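Prarkau Interlocking Sports Flooring
Series 16 Indoor Court Surface

Prarkau Interlocking Sports Flooring is intended for school gymnasiums, community halls and multipurpose rooms where a permanent court is not practical. The system consists of square tiles that join along all four edges without adhesive. A finished surface can be lifted, stacked on carts and laid again in another room.

Each tile is 16 mm thick and is molded in a single piece. The underside carries a grid of short ribs that allows air to pass beneath the floor and gives a measured amount of cushioning. The upper face has a fine texture suitable for indoor shoes. Street shoes with hard heels should not be worn on the surface, and furniture placed on it should be fitted with felt or rubber pads.

The standard color is bright green. Slate, brick and sand are available to order. Court lines may be applied at the Dekthorpe works before delivery or painted on site with the Brinis line kit, sold separately.

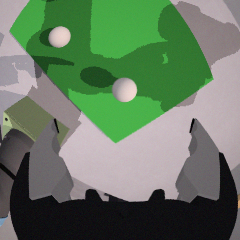 Product text: Nazar Kravets, Technical Publications
Updated in August

Installation

The subfloor must be level, dry and free of dust. Concrete, sealed wood and vinyl are all acceptable. Carpet must be removed. Tiles should be left unpacked in the room overnight before work begins. Laying starts at the corner farthest from the main door and continues in full rows. A gap of 19 mm is to be kept at every wall and column and covered with the edge trim supplied.

Care

Sweep daily with a soft broom or dust mop. Wash with a neutral cleaner diluted in warm water and wipe up any standing liquid. Solvents, wax and abrasive pads will damage the finish and are excluded from the warranty. Damaged tiles can be replaced one at a time from the nearest edge.

Ordering

The minimum order is 1000 tiles. Orders above 4000 tiles are delivered in stages agreed with the customer. Edge trim, corner pieces and storage carts are listed under Accessories. Samples in all colors are available from Angelovski, the authorized distributor, upon written request from the school or facility.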